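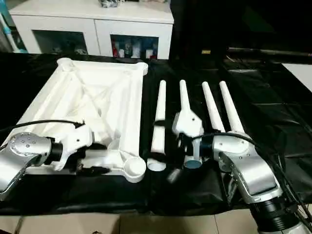

Figure 2. White 3D-printed frame and tapered rods on a black cloth.

4.2 Notice periods in supply contracts

The most exciting result of our reading came from a clause that most lawyers skim: the one saying how long a party must wait before ending the agreement. We read 100 supply contracts between small makers of parts and their buyers, and in 20 of them the notice clause clashed with another clause in the same document. That is a wonderful find for anyone who cares about drafting!

The Bratden agreement shows the problem well. Its main text asks for written notice in October, before the yearly renewal, while the schedule lets the buyer (Hometura) leave at any time once a delivery has been refused. Which one wins? The contract has no order-of-priority clause, so a court would have to read the two together and ask what the parties must have meant. Moschos and Nikolaidis favour the schedule, as the more specific text, and we find their reading very persuasive.

The Redolitz agreement handles the same point in a single sentence, placed right beside the payment terms, and it is a pleasure to read. We return to its wording in section 5.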